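Jobs & Calls / Research Participation / Textiles
14 shares | 2 comments

Call for participants: colorfastness and wear diary study, household fabrics

The Tanasarn textile laboratory is recruiting up to 111 households for a study of color loss in dyed cotton and cotton-blend fabrics under ordinary domestic use. Fieldwork begins in October and runs for seven months.

Background

Laboratory fading tests apply light, detergent and abrasion separately. In homes the three occur together and in no fixed order. An earlier survey of 637 respondents collected recall data on washing habits, but recall proved a weak predictor of measured color change. The present study replaces recall with a written diary and periodic instrument readings.

What participants do

Each household receives a set of dyed swatches, a diary and a prepaid return envelope. Swatches are washed with the regular laundry, using the household's own detergent and usual settings. Each wash is entered in the diary with water temperature, cycle length, drying method and load type. Swatches are mailed to the laboratory once a month for spectrophotometer readings and returned to the household. Do not iron, bleach or trim them. Lost swatches must be reported; they will not be replaced.

Eligibility

Applicants must be 18 or older, have a washing machine in the home, and expect to stay at the same address until the study ends. Households on softened water are eligible but must say so on the form. Employees of detergent or dye manufacturers are excluded, as are members of their households. 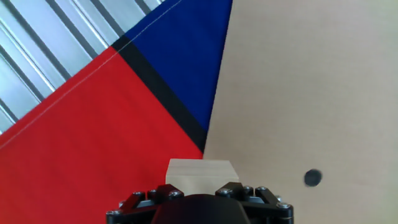 By Thilini Weerakoon | Posted August 24, 2022

Red and blue fabrics are of particular interest. Reds in the earlier set showed the widest spread between households, and the blue swatches were too few for analysis. Applicants who can also lend a worn red or blue item for a single reading should check box 7 on the form.

Compensation

Payment is $669 per household, in two parts: one third at the midpoint and the remainder on receipt of the completed diary. Postage is covered. Households that withdraw before the midpoint are not paid.

How to apply

Request the form from Marisol Strickland, participant office, Tanasarn, quoting reference Sallby. Incomplete forms are not held. Questions about swatch handling go to Chutima Wongsuwan at the same office.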